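Grinder and Coffee Corner FAQ
Ollum Shared Offices, second floor
Last updated 16 September 2021

Who looks after the grinder?
Torunn Tveit orders the beans and does the deep clean. Jouko Kettunen handles the setting and any repairs. Leave a note in the red folder if you need either of them.

Which beans do we use?
Kulov medium roast, bought in bags from Isaksson. Please don't add your own beans to the hopper. Flavored beans leave oil behind, and it takes a long time to get the taste out.

How full should the hopper be?
Part full is best. Beans go stale in there faster than in the bag, so top up a little at a time and close the bag with the clip.

How do I grind a single dose?
Wipe out the portafilter basket with a dry cloth, rest the portafilter in the fork, and hold it level until the grinder stops. Tap it once on the mat, then tamp. A double takes 10 seconds at the current setting.

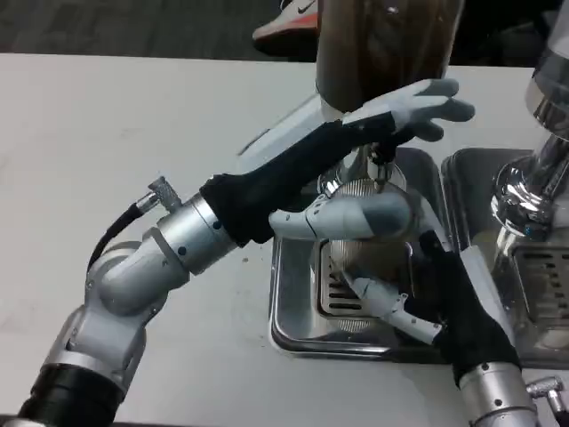

Can I change the grind setting?
Please ask Jouko first. The collar is set at 13 and most people are happy with it. If your shot runs too fast, check your dose and your tamp before you blame the grinder. Keep the portafilter up in the fork under the outlet the whole time, with a grip low on the round metal part, or you will have grounds all over the tray. If the setting does need to change, move it one step and throw away the first dose.

The grinder hums but nothing comes out. What now?
Switch it off at the wall and wait 2 minutes. Check that the slide at the bottom of the hopper is open — this is the cause most of the time. If it still hums, leave it off and write it in the folder.

Can I wash the hopper?
Torunn does this once a month. It must be fully dry before it goes back on. No dishwasher.

Where do the used grounds go?
In the Luden bin under the sink, not down the drain. The drain was blocked in January and the plumber's bill came to $197.

Is there decaf?
Yes, pre-ground, in the cupboard over the sink. It does not go through the grinder.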